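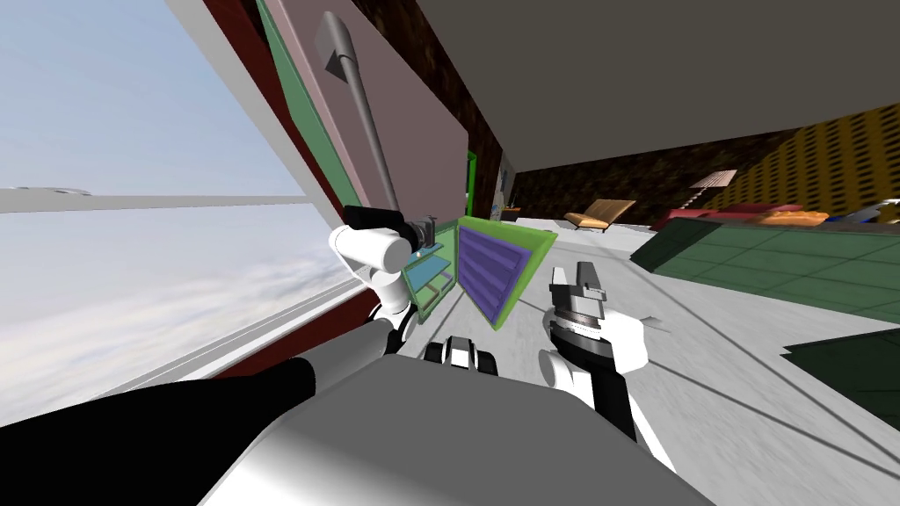
A computer rendering of a pink cabinet door with a long grey handle, beside a large window.

Woltport mayor's first-year report claims 11 finished projects, but several predate him

Mayor Sérgio Pinheiro says his first year in office has "changed the face of Woltport." His office put out a glossy report in January to prove it, listing 11 completed projects, from the Hapeta Road drainage works to a new bus shelter outside the clinic.

Read the list closely and it gets shorter. Four of the projects were paid for and under contract before Pinheiro was sworn in. Two more are described as complete "pending final connection," a phrase the report does not explain. The Tostance footbridge is on the list too, although it was still closed to walkers when the report came out.

The biggest claim concerns road repairs. According to the report, crews filled 2714 potholes over the year. Public works records released to council member Wanpen Paisan show 1086. The mayor's office says the larger figure includes "preventive treatments" but has not said what those are or where they were carried out.

"I'd be glad to give him credit for the potholes," Paisan said. "I'd just like to know which streets they were on."

Pinheiro's spokesman, Karim Zerouali, called the criticism petty. He said residents "can see the difference with their own eyes" and that every administration builds on the work of the one before it. The report itself does not mention the previous mayor, Şükran Kılıçarslan, at any point.

Supporters point to shorter lines at the permit office, and the office's own logs do show faster service since last spring. The same logs show 300 applications moved to a category that is no longer counted in the average wait.

Council member Ghassan Abu Hammour has asked for an itemized list with start dates, costs and contract numbers. Zerouali said the request was under review and gave no date for a reply.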